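Handheld gripper stations - shift checklist, Iltmont office floor
Checked by me, Nuala Fahy. Comments under each line, as usual.

1. Finger pads seated, no peeling corners
OK on both units at station A. Please push on the pads with your thumb before you start, don't just look at them!

2. Full open and close, 15 cycles, no sticking
OK. One squeak at station B and I couldn't get it to do it again, so I'm leaving this as a pass and telling Treasa.

3. Cables clear of chairs and feet
Needs work. I know the chairs roll wherever they like, but a cable under a caster is how we lose a unit. Clip it to your sleeve or route it behind you.

4. Wrists and sleeves
Comment only. The Millo sheet says nothing loose past the cuff. I'd like bracelets and bands off too - Treasa Ní Mhurchú thinks that's fussy, and we're still arguing.

5. Table items: caps on, glass away from the edge, small bags and wrap where you can see them
Mixed. Anything lying on its side can roll, so stand it up or move it in toward the middle before the next take.

Grippers and tabletops, all on the office floor:
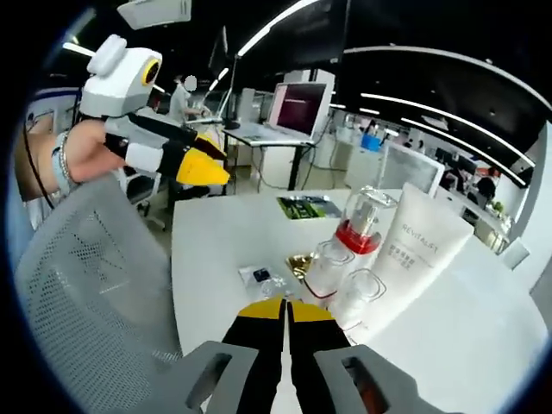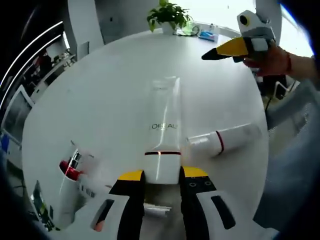
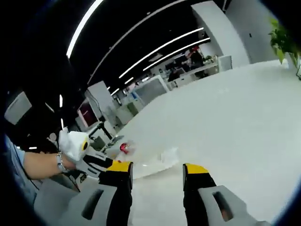
6. Walkway behind the operator clear
OK when I came by. We ask for 20 inches and I had more than that.

7. Log filled in
Not OK. Take 178 has no initials and 242 has two sets. One person per take, please, and write it down before you hand over the gripper.

I'll be back to redo lines 3 and 7 after lunch. If the squeak comes back, tag the unit and leave it on my desk.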